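Jun 17, 2014

Poetry digitization workshop, reading room notebook. Entry by Ottavio Cirillo.

Continued with the Pellegrini bequest, box 14. The box holds the second and third printings of Tondine, together with the small pamphlet that was issued for subscribers. The pamphlet has no title page and was entered in February under the wrong heading. The heading has been corrected in the catalog and the old card kept behind the new one.

The text of the two printings was compared poem by poem. The third printing drops the dedication and moves "Zaltport" from the end of the book to the opening section. The last stanza of that poem is also set differently: the long line is broken after "harbor" in the second printing and runs on in the third. It is not clear whether this was the poet's wish or the printer's, as the page is narrower in the later book. Colleagues who have worked on the letters are asked to note any mention of line breaks.

Shelf number 826 is a reader's copy with penciled notes in two hands. The first hand marks stresses only. The second argues with the poems, at times at length, and on page 48 has written out a different ending in full. These notes are to be recorded as they stand, including misspellings, and the two hands are to be kept apart in the transcript.
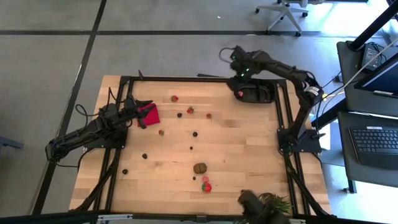

The preview pages for the online catalog remain a difficulty. The current rule shows the opening pages of each book, and in the case of Tondine this means the half title, two blanks and a list of other works by the same press. A reader who searches for a single word in the poems is told that it occurs and is then shown none of the places. It is proposed that the preview begin with the first poem. The request has been sent to Naretti for a decision – no reply yet.

Reader comments were also reviewed. Several posted under the second printing clearly concern the third, as they praise the opening position of "Zaltport". These should be moved to the proper record without any change to their wording. One comment consists only of a quoted stanza and may stay where it is.

Scans 962 and following were checked against the book. The gutter shadow covers the first letters of some lines on the left-hand pages. To be scanned again with the cradle opened wider.

Still open: date of the pamphlet; source of the epigraph, which is given in neither printing; whether the errata slip belongs to this copy or was laid in later. The slip is in a separate envelope for now, marked with the box number.

O.C.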